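3.2 Hand-held gripper and workshop trials

The gripper was built in the shared workshop at Stockdale between March and the end of term. Its parts were drawn by Kravets and assembled by Polat, using hand tools and one bench drill. Figure 2 shows the two fingers open above a pale surface, as recorded by the camera on the tool.

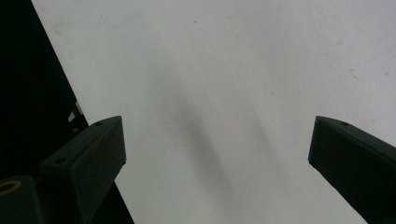 Home and Workshop Robotics Group, Department of Engineering, Westura Institute

Figure 2. View from the tool camera, fingers apart, nothing held.

Each finger ends in a squared-off tip with a small round hole in the face behind it. Both tips remain in view when the fingers are apart, and the gap between them served as the reference for setting the opening – a step repeated before every session. Soft shadows on a plain surface, such as the diffuse grey area between the fingers in Figure 2, were left uncorrected in the recordings.

A total of 217 recordings were made in sessions of 40 minutes. Of these, 60 were set aside for testing and were not used when the control settings were chosen. The settings are listed in Section 3.3.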